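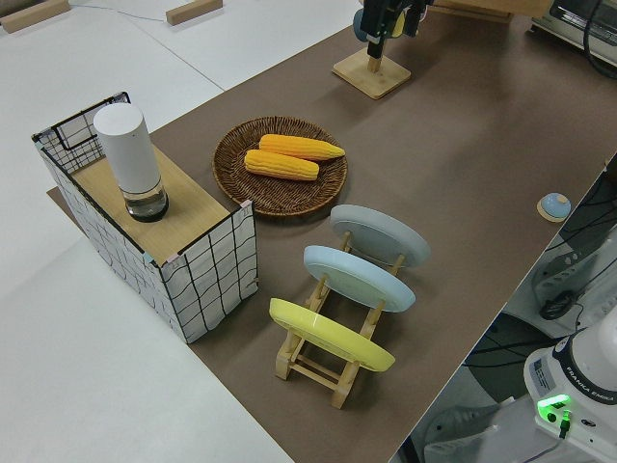

Bench Layout for Small Kitchens: Drying, Storing and Heating on One Worktop
Project report, Skoltuvano option, second-year product design
Submitted Monday, October 21, 2024

1. Purpose

The project examined how everyday kitchen items can share a single narrow worktop without getting in each other's way. The brief, set by Skutell, asked for a layout that keeps clean crockery, fresh food and a small oven within reach of one person. No wall units were allowed. Everything had to stand on the worktop itself.

2. Materials

The worktop was covered in brown paper so that positions could be marked in pencil and drip marks would show up between trials. The items were:

Slatted wooden dish rack
Three round plates: grey, pale blue and yellow
Round woven wicker basket
Two corn cobs
Open-fronted box with a wooden top and grid-patterned sides
Tall white container with a transparent glass base
Beige countertop oven

The plates differ in colour so that each could be followed through the written log. They were treated as identical in all other respects.

3. Method

Layouts were drawn on paper first and then set out at full size. A trial consisted of washing the three plates, racking them, taking the corn from the basket, and putting everything back in its starting position. We ran 21 trials over two layouts. Time was taken with a kitchen timer and rounded to the nearest second. Reaches across another item were logged as crossings, and any item moved by accident was logged as a knock.

Layout A (Jasska) placed the rack beside the oven, with the basket on top of the box. Layout B (Chauhan) placed the box at one end of the worktop, the basket next to it, the rack in front of the basket and the oven at the far end. The names are those of the two sub-groups that drew them.

4. Results

Layout A had a mean time of 127 seconds, with 13 knocks in total. Most of these involved the basket, which had to be lifted down before anything could be put on the box. Layout B had a mean time of 114 seconds and 2 knocks, both against the rack.

Crossings fell as well, but the log for the June trials is incomplete and the figures are not given. Drip marks under Layout B stayed within the outline of the rack -- under Layout A they reached the oven in four trials.

5. Discussion

Moving the rack away from the oven accounts for most of the difference. The basket is low enough to reach over, so a rack in front of it causes little trouble as long as the plates lean back. When they were racked leaning forward, the yellow plate slid out once.

The top of the box is useful for tall items but should hold only one at a time. The open front was not tested with anything stored inside.

Corn was a poor choice of test food. The cobs roll, and their position in the basket had to be reset by hand before every trial. A later group should use something with a flat side, or line the basket with a cloth.

6. Further work

Repeat Layout B with six plates and a deeper rack.
Test the box with its front turned to the left.
Record crossings on a printed sheet.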